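Relon prepara telemóvel de entrada com bateria substituível

A Relon confirmou que o Bititz, o seu próximo telemóvel de entrada de gama, chega às lojas em fevereiro. A direção de produto recebeu-nos na sede da empresa para uma conversa sobre as escolhas técnicas do modelo e a política de assistência.

O aparelho pesa 168 gramas e será vendido numa única cor. Questionada sobre a opção, a direção de produto respondeu que cada variante adicional encarece a gestão de peças. «Preferimos garantir tampas e baterias em armazém durante toda a vida do equipamento», afirmou.

A bateria pode ser retirada pelo utilizador, sem ferramentas. A empresa reconhece que a solução obrigou a aumentar ligeiramente a espessura e a abdicar do carregamento sem fios. «Foi uma decisão discutida longamente com a Lại, responsável pelo desenho da placa principal. Os clientes deste segmento conservam o telefone durante vários anos e pedem, antes de tudo, que a bateria possa ser trocada.»
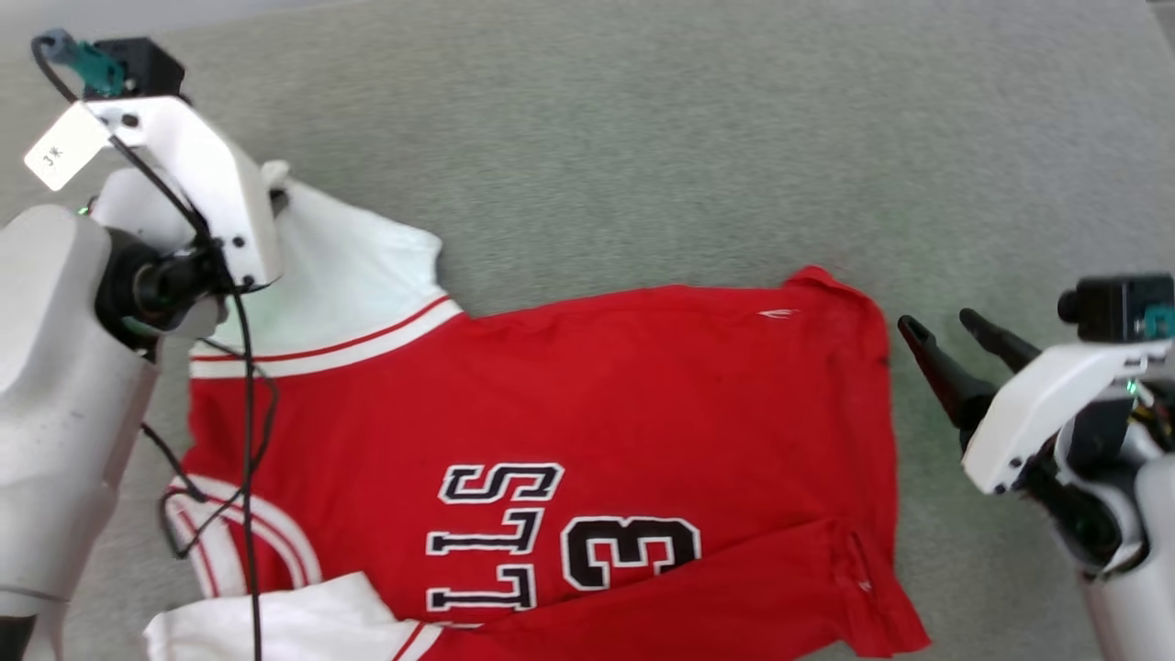 Quanto à autonomia, a Relon indica 19 horas de conversação, valor obtido nos seus próprios ensaios. A direção admite que o resultado varia com a cobertura de rede – sobretudo em zonas rurais – e que essa ressalva constará da embalagem.

A distribuição ficará a cargo da Grarura, que receberá um primeiro lote de 500 unidades. As reparações serão feitas no prazo máximo de 14 dias. Caso o prazo não seja cumprido, o cliente terá direito a um equipamento de substituição. «O compromisso está escrito no contrato com o distribuidor e aplica-se a todos os balcões», sublinhou a mesma fonte.
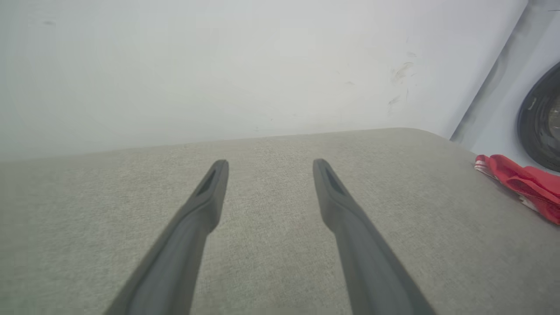 Pormenor de dois dedos de garra robótica, em cinzento-escuro.

Sobre o preço final, a empresa escusou-se a avançar valores, por estarem ainda em curso negociações com os operadores. Confirmou, no entanto, que o telefone será vendido desbloqueado e que aceitará dois cartões SIM. As atualizações de segurança serão distribuídas de três em três meses. O carregador é vendido à parte; o cabo vem incluído na caixa.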